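How to Set Up a Clothing Swap in a Shared Hall

A clothing swap needs a room, some tables, a few rails and a clear set of rules. The steps below follow the way we run ours in the Ammont building, twice a year, with 36 places per session. They work for smaller groups too.

1. Book the room

Book for two hours longer than the swap itself. Sorting takes most of that extra time. A Friday evening works well because people can drop off clothes on the way home. Ask whether the tables and chairs are included in the price, and whether you can get in early. Our room costs 50 dollars for the evening, paid when we pick up the key.

2. Set the rules for what comes in

Write the rules on the invitation and keep them short. Ours are:

Clean and dry.
No underwear, swimwear or single socks.
No more than one full grocery bag per person.
Small flaws are fine if they are marked with a piece of masking tape.

People will ask about shoes. We take them if the soles are sound and the pair is tied together.

3. Divide the room

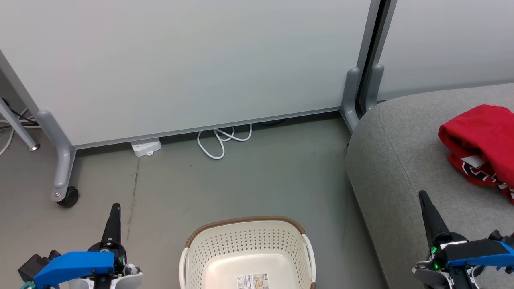 Plan for three areas: drop-off, browsing and trying on. Drop-off goes nearest the door so that bags don't travel through the room. Standing panels make a good divider for the trying-on corner, and the kind with a caster on the foot can be shifted if the line gets long. Look at the floor before you place anything. A power strip or a loop of white cable lying by the bottom rail of a panel is easy to miss once people are carrying armfuls of coats, so keep the walking route on the other side.

Put a mirror inside the trying-on corner and a second one outside it. A chair and two hooks are enough furniture.

4. Sort by type, then by size

Start with coats and jackets, which go straight on the rails. Dresses and shirts follow if there is space. Everything else is folded on tables. We use two Gindness folding rails and one Albers rail that is a little taller and better for long coats.

Sizes vary so much between makers that we only use small, medium, large and extra large. If a label is missing, hold the item against one you have already sorted and put it in the same pile.

5. Check and fold T-shirts

T-shirts arrive in the greatest numbers and make the biggest mess. Shake each one out, look at the underarms and the neckline, and turn it the right way out. Lay it face down, fold both sides to the middle, then fold the bottom up to the collar. Stack with the fold facing the browser so that one can be pulled out without upsetting the rest.
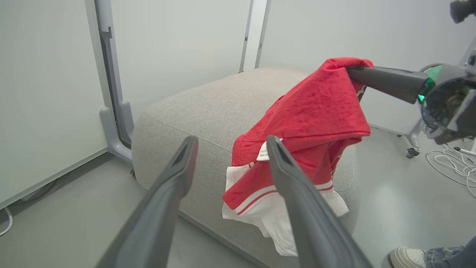 6. Hand out tokens

Give one token for each item accepted. Buttons, raffle tickets or squares of card all work. Coats count as two. Tokens can't be carried over to the next swap.

7. Clear up

Stop the swap half an hour before you have to leave. Pack leftovers by type into Flotness bags or any strong sacks, and label them before they are tied. Call the charity shop beforehand to check what it will accept, particularly in December, when many shops are already full. Return the tables, sweep the floor and drop the key back in the box.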